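Unit 4: Tabletop Manipulation Project
Instructor: Marlies Riedl. Laboratory assistant: Benito Toledo.

Each team shall program the arm to move one item of kitchenware and one item of food on the shared table. The toaster oven stays in its place throughout. 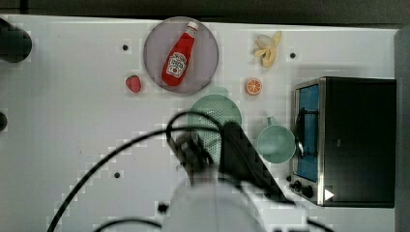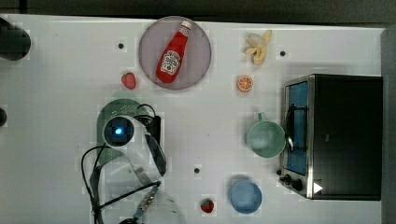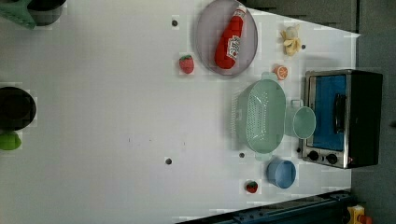 Teams of 2 are allotted 30 minutes per session. Starting positions must be recorded in the project log before the first attempt. A score of 80 is required to pass the unit. Late reports are accepted only with written approval from the instructor. Questions concerning the Vulerley software should be directed to Mr. Toledo.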